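Budget for a small arm cell – what am I forgetting?

Posted in Equipment & Purchasing – October 29, 2022 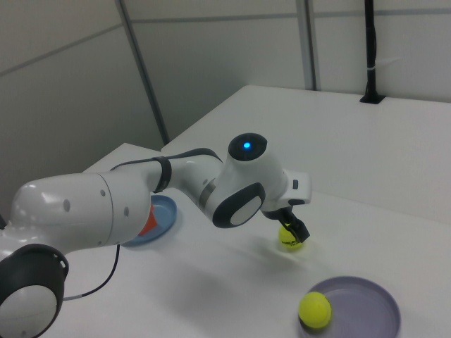

What we're trying to do

Hi all. First post so sorry if wrong board.

Small sorting and kitting shop, mixed items, nothing heavy. Balls, small toys, plastic dishes, that kind of thing goes into sets. Right now it's all by hand. Boss finally said yes to one arm cell, wants a number from me before December. I've never bought one of these. I've bought conveyors and a shrink wrapper and that's it.

Picture is the sort of task I mean – pick up a tennis ball off the table, put it on a plate. Round things, odd shaped things, two or three plates as targets. No great speed needed. If it does what one slow person does I'm happy.

What I have so far on my list:

Arm
Gripper
Table
Safety stuff
Somebody to set it up

That's the whole list and I know it's too short. Two quotes in hand. One from Narker, one line, total price, "turnkey", no breakdown at all. Other one from Manríquez, four pages, arm and gripper and controller all separate, install "TBD". They're not even close to each other and I can't tell if they're quoting the same thing.

So:

What goes in the budget that a first time buyer misses?

Is two finger enough or do I need suction also? Most of our stuff is round or lumpy.

Can I use a table we already own? We have a decent one, big, flat, doesn't wobble much.

New or used? There's a used one listed not far from us, 700 hours on it, seller says barely broken in.

Don't need brand fights please. Just want a number I can defend in a meeting.

Thanks
Gülizar Kılıçarslan

Sevim Akyol

OK I've done this a few times, small shops mostly, so going through it in no special order.

First the quotes. Don't compare totals. Make a blank sheet, your own rows, send it to both and say fill this in or say "not included". Rows I use:

Arm and controller
Teach pendant (sometimes separate, yes really)
Gripper and the mounting flange for it
Spare fingers or pads
Cable for the gripper, plus whatever straps or clips hold it to the arm
Mount plate and table
Camera, if any, with its pole or bracket and its own cabling
Light
Panels or guarding, or scanner, or both
Risk assessment – paper, not hardware, costs money
Freight and unloading
Install days
Training days
Software license, and is it yearly
Warranty, what it covers, who drives out
Spare parts kit

"Turnkey" with one line means you'll find out later. Could be a great price. Could be they left out guarding. Ask. If Narker won't break it down I'd walk, but that's me.

TBD on install is the other problem. Get a cap in writing. Install on my first cell went 9 days when we'd planned 2, and every one of those was billed plus hotel. Bad wifi, wrong outlet, floor not level, ceiling light glaring right where the camera looked. All our fault so we paid.

Cables. Look at the arm in your picture, there's a dark cable run along the top of the arm and a strap around it to hold it on. That's normal and fine. But it's a wear part. It flexes every cycle. Buy a second one with the first order, and a handful of straps. Waiting on a cable with the whole cell sitting there is the dumbest downtime there is.

Gripper. For a tennis ball two fingers is fine. Felt grips well, ball squashes a little, forgiving. Suction on felt – no, leaks air, don't bother. Flat shiny stuff suction is better. Plates are the tricky ones, thin rim, low to the table, fingers have to get under or pinch the edge. If the plates just sit there and the robot only drops things on them then no issue. If it has to move plates too, say so NOW because that changes the gripper and maybe the fingers. Make a list of every item. Every one, even the ugly ones you do twice a year. Put samples in a box and mail the same box to both vendors, ask for video of their gripper picking each thing ten times without edits. Free test. Serious ones will do it.

Fingers themselves are cheap if somebody can print or machine them. Budget for a few rounds, first shape is never the last.

Table. Maybe. "Doesn't wobble much" worries me. Even a light arm kicks the table when it stops fast. Slow cell you might get away with it. Test – put a cup of water on it, shove the table with your hip, if the water's still moving after a few seconds don't use it. Also check where the seams are if it's more than one top pushed together. Balls find seams. And if the arm and the camera pole both sit on the same table good, they move together. One on the table and one on the floor is asking for drift.

Rolling. You have round items on a flat table. How do they get there? Out of a bin, by a person, off a chute? A ball that rolls while the arm is on its way is a missed pick. Shallow tray or a strip of foam with dents fixes it for next to nothing, but it has to be in the plan, somebody has to make it and it changes what the robot program looks like. If you want balls anywhere at all on the table then you need vision, and that's a real line in the budget, sometimes as much as the gripper and then some. Decide that before anything else. Fixed spots = cheap. Anywhere = camera.

Used. 700 hours is not much if true. The controller logs it, so ask for a photo of the hours screen and the fault log, and the serial so you can call the maker and ask if it can still be supported and licensed to you. Some licenses don't move with the arm. I bought one used that was great and one that wasn't. With the bad one it was a joint brake, and the repair ate what we'd saved. For a first cell I'd go new or dealer refurb with a warranty, you'll want a phone number to call.

Contingency. Put 15 percent on there and don't let anybody shave it off in the meeting. Write it as its own row, don't hide it in the others.

Last one – your time. You or whoever ends up looking after it. For the first 7 weeks ours took most of a person. Boss never budgets that. Put it in as hours even if it's not a check you write.

Sorry long. Typing on lunch.

bench_rat

Buy the used one. Bolt it down. You'll learn more in a month than from any quote. Everyone overthinks this.

Gülizar Kılıçarslan

Sevim thank you, that is way more than I hoped for. Making the sheet tonight. Did the water cup thing on the table and um, no. New table going on the list.

Plates stay put, a person sets them out, so the robot just fills them. Good to know that matters.

Balls come out of a carton, dumped by hand. So anywhere on the table basicly. I guess that means camera? Or do I do the foam thing and have the person place them? Feels silly to have a person place balls so a robot can pick them up.

Sevim Akyol

Not silly if they place a whole tray at once and walk off for twenty minutes. Silly if they stand there. Do the math on tray size both ways, with camera and without, and show both in the meeting. Two options with two prices goes over better than one anyway – they pick, then it's their decision.

Also dumped from a carton means balls on the floor. You want a lip around the table. Angle strip, any hardware store. Just keep it lower than whatever the arm swings through, ask me how I know.

pkg_line_dan

Late add. Agree w/ most of the above but don't skip guarding just because the arm is the "safe to work next to" type. The arm may be ok, the thing it's holding may not be, and the fingers can pinch. Our insurer wanted the risk assessment before they'd even talk to us and that took longer than the delivery. Start it the same day you order.

And ask both vendors about getting power and air to the cell. We had the Colo unit on the floor, all crated up and pretty, no circuit for it. Electrician was booked out. If your gripper is electric you don't need air, one less thing, but check.

Also space. Measure with the arm all the way stretched out in every direction, then add room for a person with a cart. We put ours in a corner at the Jondangate building and had to move it because you couldn't open the electrical cabinet behind it. Moving it meant teaching the points over again.

On the used one – go see it run. Powered up, every joint, full range, listen to it. If seller says "it's already packed" go home.

Gülizar Kılıçarslan

Update. Manríquez filled in the sheet same day, install is capped now. Narker called instead of writing, said guarding and training are "available". So not included. Total went up a lot once I made them put it on paper, now the two are pretty close.

Seller of the used one hasn't sent the hours screen. Asked twice.

Sample box goes out Monday. Putting in the worst stuff we have. Will post the pick videos if they let me.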